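Speaker notes: Clearing a Kitchen After a Shared Meal
Traltari household sorting session, talk 8

Opening (before the first slide)
State the scope: one kitchen, one table, one bin. Food safety was covered in the earlier session. Refer questions on compost to the Pîrvu handout.
Ask who sorts at the table and who sorts at the bin. Take a show of hands and move on.

Slide 1. Order of work
Surfaces first, floor last. The table is cleared before the counter, and the stovetop is left until pans have cooled.
Opened snack bags go in one group, drink bottles in a second, cartons in a third. Anything unopened returns to the shelf before sorting starts.
Pause on the word "unopened." Last time this took up most of the questions.

Slide 2. Volume
Cartons fill a bin faster than any other item. Flatten them before they go in.
Figure from the Starberg trial: 9 kitchens, one week each, with cartons and bottles logged separately. Give the method only; the results table is in the handout.
Snack bags weigh almost nothing but spring open again. Fold in thirds and tuck the end under.

Slide 3. Bottles
Check for remaining liquid before deciding where a bottle goes. Invert it over the sink with the cap off, wait, then shake once. Replace the cap if the local program accepts caps on.
Labels: leave on unless the program says otherwise. The Pluler guide lists label rules by district. Read out the first line only.
A bottle with 200 ml left in it is a spill in the bag. Repeat this for the back rows.
Give people time to find the bottle page in the handout. The drink is coconut water; the bin behind it has a cardboard box in it, on top of a yellow bag.
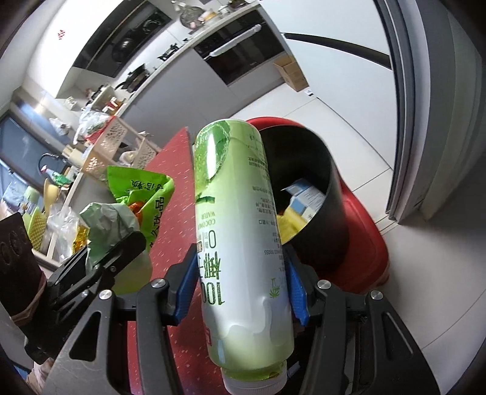

Slide 4. Bin placement
Keep the bin within reach of the table. An open top is faster during clearing; a lid is better overnight.
Large boxes stay out of the kitchen bin. Stack them flat by the door.
Hand out the checklist, then take questions.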